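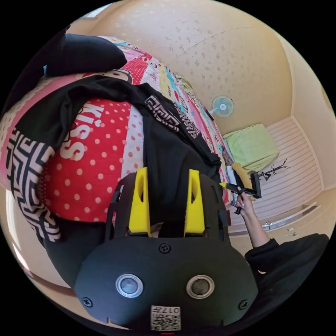
October, late, after the dishes

Bonifacio sent the Mimton quote again, the third version of it, and this time he had highlighted the bottom line in green, as if the color would bring me around. 3,098 dollars for the small Grukell arm. Freight is 631 on top of that. Then the service plan, 398 a year, which they call optional on page one and "strongly advised for continued support" on page four. I read page four twice and I still don't know what happens to the support if you don't pay. I suspect I do know.

We have 2,000 put aside for equipment. So I am being asked to get excited about something we can buy half of.

I wrote all this in an email to him and then deleted most of it and sent two lines. He means well. Bonifacio Sarmiento has never met a brochure he didn't like, and I have spent years being the other one, the one who asks what the bolts cost. Somebody should write down what the bolts cost. They are not in the quote. Neither is a table to put the arm on, or whatever it needs to plug into, or the days I'd lose setting it up.

My real trouble with it is the work. We do clothes. A black top laid out on a bed is a miserable thing to pick up if you have two stiff fingers and no nails. The cloth slides, the cover underneath comes up with it, and black on black folds are hard enough for me to see at night with my glasses on. The Mimton salesman's video has a gray towel on a white table, a thick one, folded once. I asked him for a video with a bedspread under it and a thin garment on top. He said he would look into that. That was two phone calls ago.
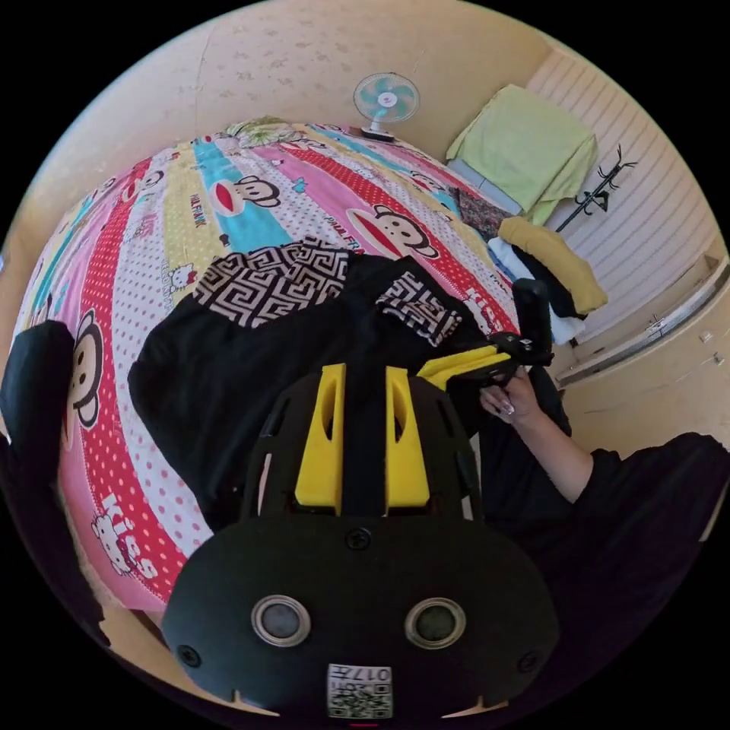

What I keep coming back to is that the hand-held grippers do what we need this winter. You hold one, you close the fingers, you lift the cloth. They don't need freight. They don't need a plan. When you get tired you put them down and eat a sandwich. I know the argument on the other side, Bonifacio made it at length while I was trying to park: a person has to be on the end of the thing for every fold, and a person costs money every hour, and the arm costs money once. Fine. But it is 398 every year, so it isn't once, and who stands next to the arm while it drops a sleeve for the ninth time? I do. I would be paid the same for watching it as for doing it, and I'd be in a worse mood.

He says the price of arms will only go up. In the spring he told me it would only come down, and that was why we should wait on the Ondix one.

About the Ondix. I still have their price list in the drawer and it is worse, in its way, because it is vague. "From" in front of every number. No freight line at all. I called and asked what freight would be to our door and the woman said it depends. I asked what it depends on and she said the configuration. I asked which configuration was the "from" one and she had to call me back. She has not called me back.
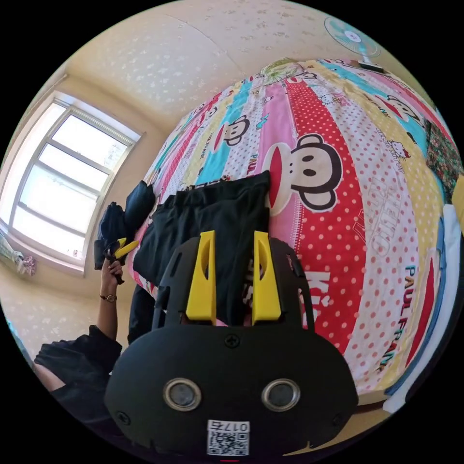 Rozīte, who used to do our books and still answers if I bring cake, says to stop comparing arms and write out what we would buy if there were no arms for sale. So I did that this afternoon on the back of the electric bill:

spare yellow fingers, enough that one cracked one doesn't end a day
a decent lamp on a stand
a second bed or a wide table, used, same height as my hip
bins with lids for the clothes we've finished with
paid hours, as many as are left over

I don't have prices for all of it yet. The lamp I can guess. The fingers I will have to ask for, and I'll ask for the price with postage in it, in writing. I want every one of these to fit under the 2,000 with something left, and I think it does, but I thought that about the roof too.

Then there's the rental idea. Mimton will rent you a Grukell by the month, and on paper I like that better than anything else they've said. I'd take one for a month and put our own clothes in front of it, on our own bedspread, busy print and all, and write down every fold that works and every fold that doesn't. If they won't do it without the freight being charged both ways, that is 631 twice for a trial, and then I'm out before I've turned it on. I have asked. Bonifacio thinks asking makes us look small. We are small.

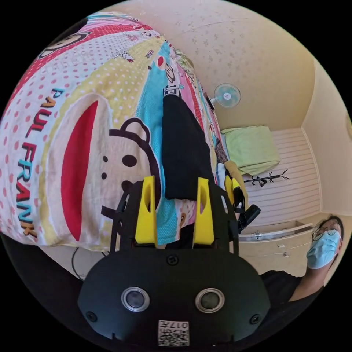 So do we buy the arm this year?
We don't. We spend on fingers, the lamp and hours, leave the rest in the account, and look again once Mimton has shown us thin dark cloth being folded on a patterned cover.

I'll tell him tomorrow at breakfast. He will say I've decided already, and I'll say he highlighted it in green already. He'll want to keep the quote open, so I should check how long it's good for. There was a date on version one and I can't find it on version three.

Also: my wrist is sore from the gripper, the left one. Ask whether they make a lighter body. Call the pharmacy. The bed needs stripping.

Search this diary Enter keyword Go

Contact | Copyright, all entries the author's own | Back to top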